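Workshop Tips: Building a Pair of Hand-Held Grippers Without Losing Your Temper or Your Screws
Posted 4th March by Temitope Akpan

Filed under: Printing, Wiring, Regret

We finished the second pair of grippers in February, and Kelechi Nwankwo asked me to write down what we learned before I remembered it as having gone well. These are notes for the next people at Duromley who want to build a set. The design files are in the Sorensen folder on the shared drive. Ignore the folder called Sorensen final. Ignore the other one too.

Print the housing slowly

The big curved shell wants to lift at the corners. Ours lifted at the corners. Slow the first layers down, use a brim, and leave the door of the printer shut no matter how much you want to look. Sand the outside if you like. Leave the slot in the side alone until you have test-fitted the insert, as one pass too many with the file and you will be printing another shell. I have a spare shell if anyone wants a pen holder.

Fit the finger pads last

The soft black pads go on after everything else. They pick up lint, sawdust and cat hair, and the textured inner face holds on to all of it. A damp cloth and a drop of dish soap will do. Don't use solvent. Kelechi used solvent.

Check that each pair meets evenly along the tips before you tighten anything. Close the fingers on a strip of paper and tug. If it slides out on one side, loosen the bracket, nudge, repeat, and think about taking up knitting.
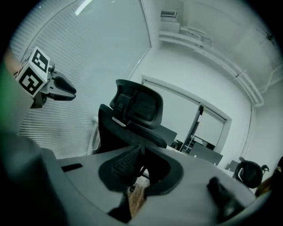 Pads fitted on the near gripper, with the marker cube on the other one by the blinds.

Marker cubes: check the faces before the glue

The cube has to go on in the right orientation, with the right pattern on the right face. Write the face number in pencil on the inside of every panel. We had one cube with two panels swapped and spent an evening blaming the software, which for once had done nothing wrong.

Print the patterns on matte paper. Glossy looks smarter and reads worse under the ceiling lights. Keep a clear white border around the black blocks, and trim with a fresh blade. Fingerprints on the white come off with an eraser if you catch them early.

Cables

Leave more slack than you think. Then tape the extra to your forearm for a trial run and reach for something low. If the gripper tugs back, you need more still. Thin, flexible cable is worth the extra money; the stiff sort we bought first (a box marked Caromo, still under the bench, please take it) turned the gripper around whenever I let my wrist relax.

Put a strain relief where the cable enters the body. Hot glue does not count, whatever it says on my first build sheet.

Power strips live on the floor here, so look where your feet are going before you look at the grippers. Label both ends of everything. I label one end and feel organized for a day.

Try them on furniture first

Start with something big and forgiving. An office chair is good: it's at a handy height, it has edges to grab, and it won't chip. Sit or kneel, bring both hands forward slowly, and see if the cubes knock into anything before the fingers get there. Small objects can wait until you have stopped apologizing to the chair.
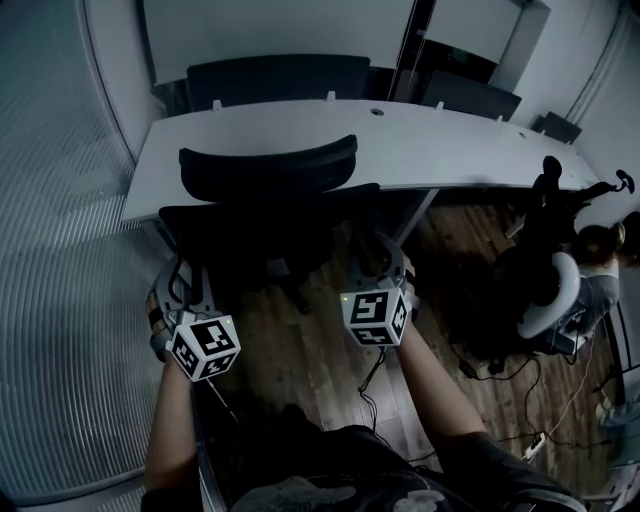 Both grippers out in front of the chair, green lights on.

Odds and ends

Screws: the short ones go in the finger bracket. The long ones also fit in the finger bracket, and come out the other side.

Keep 3 spare pads and 2 spare cables in the Brurine tin. If you take one, put a note in the tin. A note on the tin falls off.

Wrists get sore sooner than you'd expect. Swap with someone.

Kelechi has the good hex keys. Ask nicely.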